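Sulluvham Residents' Help Pages
Household and Recycling

Disposing of an old desktop computer: what must be done first?

Posted by Drimau Lane Tenants' Association, 2025-04-06

Our association holds a desktop computer which is no longer required. It contains membership records and correspondence. We wish to know whether the council collection will accept it, whether a charge applies, and what steps we should take regarding the records. We have no technical staff.

Bosero Reuse Desk

Desktop computers are accepted at the Shokri Road site without charge, up to a limit of two per household or association on each visit. Larger quantities must be booked. The kerbside collection does not take electrical items of any kind. Please bring the tower without its monitor lead, keyboard or mouse, which go in the small electricals container by the gate.

Responsibility for personal records remains with the association until the drive has been erased or destroyed. Copy anything you are obliged to keep, check that the copy opens on another machine, and then have the drive erased or removed. Unplug the computer from the mains before the side panel is taken off. The power supply unit itself should never be opened.

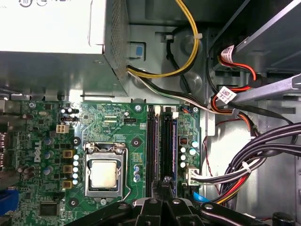
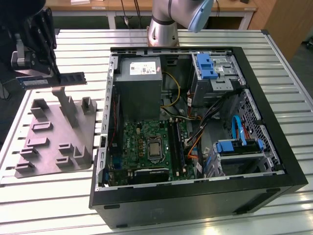

A desktop tower with the case open.

A certificate of destruction can be issued for drives handed in separately. The fee is 23 pounds per drive and certificates are normally posted within 30 days. Ask for form 323 at the desk.

Shokri Road User

We took ours in August and were not asked for any paperwork. Deleting the files should be enough.

Bosero Reuse Desk

Deleting files in the ordinary way does not erase them, and we would ask members not to rely on the advice given in the previous reply. Form 323 is needed only where a certificate is requested.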